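Hi friends, I promised a longer update on what's been happening with Dosetti, our two-armed tape sorter, so get comfortable, this one runs on a bit. 1/9

Short version: the left arm has been drooping at the elbow. It picks up a roll of tape just fine, starts toward the tray, and then sags, slowly, like somebody dozing off on a bus. The right arm is the same age and has never done it once. 2/9

It first showed up in February and I blamed the gripper, so I spent far too many evenings taking the poor thing apart and putting it back together (sorry, gripper, you were innocent). 3/9

Then I finally sat down and ran 100 pick-and-place tries and wrote down every one. 14 of them ended in a droop, and nearly all of those came late in the run, when the elbow servo had been working for a good long while. 4/9

So here is the setup on the green cloth, same as ever, tape rolls and white tray: 5/9

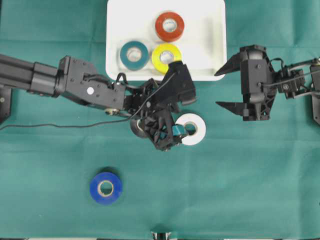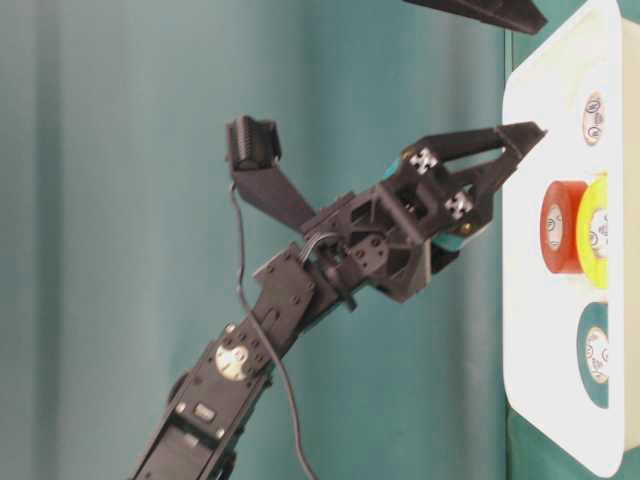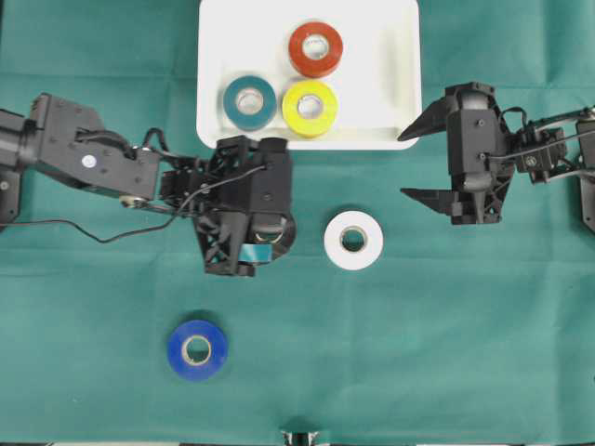

Dosetti at work with the tape rolls. Side view of one arm in the second picture, both arms in the first and third.

My best guess now is heat. The servo warms up, protects itself by cutting back, and the arm loses its strength with the roll still in its fingers. I read the fault code off the log (1066, if anyone collects these) and it fits with an overload warning. 6/9

The part I'd like you to take to heart if you run arms like these at home: a sagging arm is still a powered arm! I reached in to catch it the first time and it woke back up with my knuckles right there. Only a bruise, but I felt very silly. Power off first, then hands. 7/9

For now I'm giving it a rest after every 20 picks, and I've slowed the lift way down. A new servo is on its way from Parsons, and a kind soul at the Polness makers' group is lending me a small fan until it comes. 8/9

If you've seen an elbow do this, please tell me what fixed yours, I'd love to hear even the long stories. I'll post again once the new servo is in. 9/9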